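The Check Side

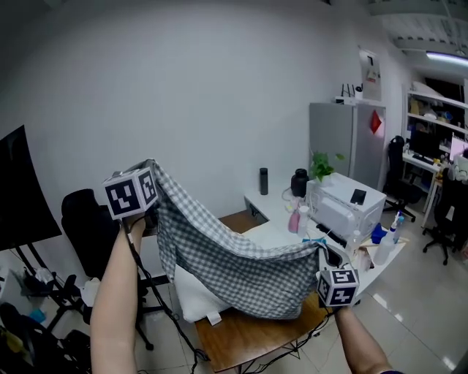
Grey-and-white gingham over the pillow, one hand to each end.

The listing said the room at Prinberg came with bedding, and it did, in the sense that there was a pillow. It was on the wooden desk. The cover was a separate matter, if it was a cover. The landlord's message called it a cover. I would have called it a cloth.

"Lay it over and smooth it down," the message went on. "Guests tell us they sleep better on the check side."

I'd like to meet these guests. I had paid 200 for the month of October, deposit extra, and so far what I'd got was a fridge with a red diamond on the door, a microwave with a plant on top of it, and instructions. The listing had promised "a Mindstead interior, arranged for rest". I looked at the spray bottles in front of the microwave and didn't feel arranged for anything.

Still, it was ten at night and the last bus back to Somitz had gone. I took hold of the cloth by its two ends and held it out over the pillow. It sagged in the middle. Of course it did. The message had said it would hang straight if I was calm.

I lifted my left hand. The sag moved right. I lifted my right hand and it came back, in no hurry. The little white tag stuck out from the pillow and I thought about reading it, but I'd had enough to read for one day.

My aunt used to say a bed knows when you mean to stay in it. She said this sort of thing a lot, mostly to get out of ironing. She also believed that a pillow covered in one go, without letting the cloth touch twice, would give you a true dream. I tried it for years as a child and dreamt about school.

So I don't know why I did it properly. I brought both hands down together and let the cloth settle, and didn't tug it, though one corner was plainly off.

The phone buzzed on top of the microwave.

"Lovely," said the message. "Most people tug."

I read it 2 times. Then I checked the window, the door, and the back of the fridge, feeling a fool at all three, and sat down in the office chair with my coat on.

The pillow looked very comfortable. I wasn't having it.

Recent stories
The Lift at Somitz
Crăciun in the Wrong House
Room 209
1,393 Steps and a Handrail
A Kettle for Two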